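Search this site Enter keywords

Setting up a parts plate and teaching a robot arm to work inside a PC case

By Idun Backlund
April 2026

This page covers the bench setup at the Goststead shared workshop for taking memory modules out of an old desktop and parking them in a printed plate. It assumes you have a small collaborative arm that already powers up, homes and can be jogged from its pendant. It also assumes you can print something large and flat. If your arm isn't bolted down yet, do that first and come back.

The project is called Tveit in the workshop's folder. The plate files are under Tveit/plates and the motion scripts are under Tveit/moves. Any version of the plate marked Nelov is the older one and has holders that are too shallow, so skip it.

What you need

A table made of aluminum extrusion, or any table with slots you can bolt into
A two-finger gripper with narrow tips
A desktop computer you don't mind damaging
A printed parts plate
T-nuts and short bolts to match your slots
A steel ruler and a set of feeler gauges
A wrist strap, if you want to use the parts again

Printing the plate

Print the plate flat side down in one piece. Ours took 53 hours with the settings in the folder, and most of that was the base. I used gray filament because that was the spool with enough left on it. Matte is better than glossy if you plan to use a camera later.

Don't scale the plate to fit a smaller printer. The holders will scale with it and nothing will fit. Split it in your slicer and bolt both halves down separately.

Clean the inside of every slot with a flat needle file before you mount the plate. A string of plastic in the bottom of a slot will hold a part up, and the arm will push down on it as if it were seated. Try each holder by hand with the actual part. It should drop in under its own weight and lift out with two fingers. If it drags, file one wall only, always the same one, so that you know which way the part has shifted.

Placing the case and the plate

Unplug the computer, hold the power button down for a few seconds, and take off the side panel. Lay the case on its side with the opening facing up. Put it where the arm can reach the far side of the motherboard without stretching out straight. Jog the arm to the worst corner and look at the elbow. If it's nearly straight, move the case closer.

The plate goes next to the case. Leave enough room between them for the full width of the gripper with the fingers open. Move any loose cables in the case out of the path and tie them to the frame.
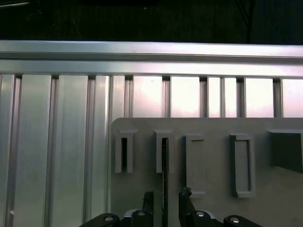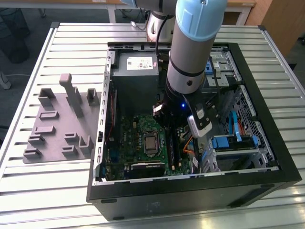
Reach is the first thing to sort out once the case and plate are down, and it's more about the gripper body than the finger tips. The tips will go almost anywhere. The body behind them is wide, and inside a chassis it has to come down past the power supply and the drive cages. In the view from beside the table, the fingers are down in the middle of the case with the memory modules next to them, and you can see how much of the gripper has to follow them in. Approach straight down from well above the case, stop, and only then make small sideways moves. I lost one set of finger pads by combining the two into a diagonal.

Setting the zero point

The script uses one corner of the plate as zero. To set it:

1. Close the gripper and jog the tips to a spot above the corner.
2. Drop to slow speed and lower the arm until a 0.5 mm feeler gauge just slides under the tips.
3. Save that position as plate_zero.
4. Raise the arm, go to the opposite corner, and lower it to the same height.
5. Check the gap with the same gauge.

If the gap is different at the second corner, the plate isn't level. Shim it with paper or thin tape under the low side and start again from step 1. Don't try to correct it in the script. I tried that for a week and ended up with offsets that only worked for one holder.

Do the same thing for the case, using a bare piece of the metal frame as the reference. Save it as case_zero. Keep the two separate so that you can move the case without teaching the plate again.

Teaching the holders

Each holder needs a high point and a low point. The high point is straight above the holder with the part clear of everything. The low point is where the part is seated and the gripper can let go. Teach the low point with a real part in the fingers, because the part never sits quite where you think it does.

Name the points by holder and not by part. You will change your mind about which part goes where.

Run every holder empty first, at slow speed, with your hand on the stop button. Then run it with a part.

Gripping the memory

Open the latches by hand. The arm can do it, but that is a separate job and it needs a different tip. With the latches open, bring the fingers down on either side of the module and close at the lowest force setting your gripper has. Raise the force one step at a time until the module comes up without slipping. On our gripper that was step 6.

Lift straight up. If the module tilts as it leaves the slot, the grip is off center along its length, so move the pick point toward the end that stays behind. A shift of one millimeter is usually plenty.

Stop at the high point before you move across to the plate. Set the crossing height so the bottom of the part clears the case edge and the tallest holder, and save it as one value used by every move.

Speed

Keep it slow inside the case. The Clostness script in the moves folder has a speed setting for each zone, and I only raise the one for the open space between the case and the plate. My log has 284 picks in it so far, and the misses nearly all came from days when I had turned the inside speed up.

When it misses

If the part lands on top of the holder wall, check plate_zero before anything else. Someone has probably leaned on the plate.

If the part goes in but comes back out with the fingers, the pads are sticky. Wipe them with isopropyl alcohol and let them dry.

If the arm stops with a force warning inside the case, don't clear it and continue. Back out by hand in the tool direction, straight up, and look for a cable under the gripper body.

If every holder is off by the same amount, the gripper has turned on its flange. Tighten it and teach both zero points again. The holder points are stored relative to plate_zero, so they should come back without any other changes.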